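Chapter 11
The Small Whiteboard: Writing, Wiping, Starting Over

Pick up a marker and draw one wavy line on a whiteboard. It takes a second, and you already have something to study! A whiteboard is one of the friendliest surfaces ever put on a desk, and this chapter is all about it: what the surface is like, how ink sits on it, and how to get it clean again.

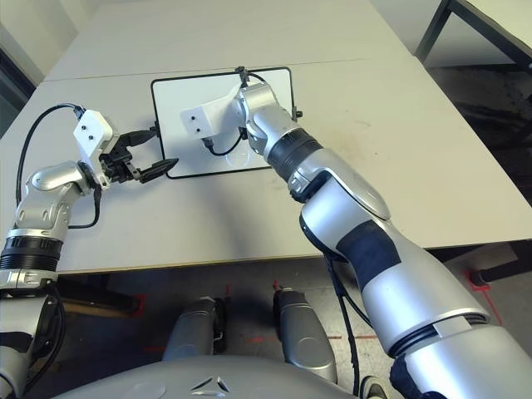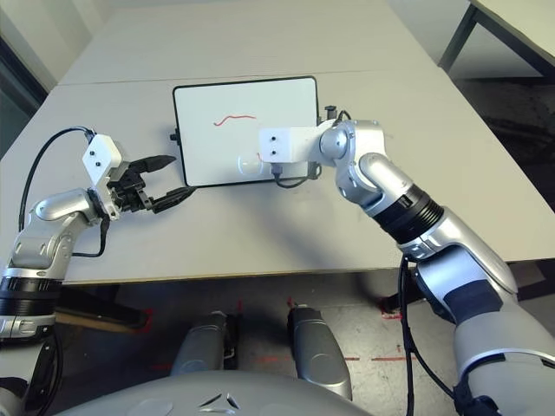 Think about what happens when you write on paper. The ink soaks into the fibers and stays there. Dry-erase ink works differently. The surface of a whiteboard is smooth and sealed, so the color dries in a thin film on top, and a soft cloth can lift it away (try it with your finger first, everyone does). Leave the same line for a few weeks and it may put up a real fight.

We will work at table height for most of the chapter. A board lying on a table is a different tool from one hung on a wall: your whole arm can rest, your strokes get shorter, and you have to hold the board still while you wipe. Section 2 looks at exactly that, with a short exercise on wiping from one edge to the other in straight, overlapping passes.

You will need a small board, a marker, a dry cloth and 15 minutes. Draw a squiggle, wait, wipe, and look closely at the surface from a low angle. Is there a faint shadow of color left? Good, write down where. We come back to those shadows, called ghosting, on page 132.

Related chapters
Pencils and Erasers
Chalk, Slate and Dust
Cloths, Sponges and Felt

© Plerkeck Schoolbooks, Cáceres | Contact | Back to top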